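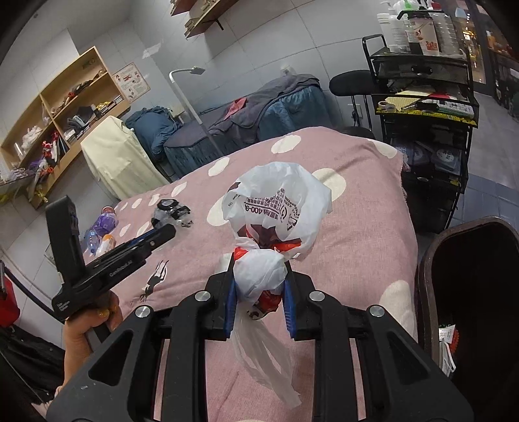
Left gripper stops closing partway through a session, no error shown

Posted by tapeworn_dan in Handheld grippers, faults and repairs

We record pick and place tasks with a pair of hand-held grippers, two fingers each, blue pads. On Saturday the left one started closing to what I'd call a polite distance and no further. Hard stuff like bottles is fine. Anything thin, such as a knotted plastic bag, slides straight out and lands on the bedding with a little sigh.

The log claims the jaw is fully shut every time. It is not. I can get a pencil in there. Restarting fixes it for 27 minutes, then it goes back to being polite. Right gripper is perfect and knows it.

Firmware is 2276, if that means anything to anyone. I've already tried swapping the batteries and speaking to it firmly.

mill_end_repairs

Log says shut and the jaw says otherwise, so your zero has moved. On ours the encoder magnet had worked loose on its shaft and crept a bit with every squeeze. Restarting re-homes it, you get a good spell, then it walks off again. Sound familiar?

Power off, take the side cover off, and push the magnet gently with a plastic stick. It shouldn't budge. If it does, clean off the old glue, reseat it, use a small dab of retaining compound and leave it 48 hours before you use it. I know. I also waited six and then did the whole job twice.

Before any of that, look between the pads with the jaw open. Shreds of bag get behind the blue bit and hold it off. I fished out a strip as long as my thumb and felt very stupid - the cover was already in pieces on the bench by then.

And throw out Saturday's jaw widths from the left side, or at least flag them. They'll look fine in the file, and they'll be wrong in training.

kaneser_owl

Have you tried updating? Mine was doing something weird and I updated it and now it does something else weird. Might have been the wrist strap though. Different brand.

Andport_Annex

Agree with the magnet. One safety note, as we had a pinched finger at the Wullonville site last December: don't test the gap with your finger while it's powered. A gripper with a bad zero can re-home without warning, and it will close on whatever is there. Use a feeler gauge, or the pencil, which sounds like it's already been volunteered.

We had 2 units with this and Alaoui sent replacement shafts for both. One still drifts. We label it DRIFTS and use it for towels.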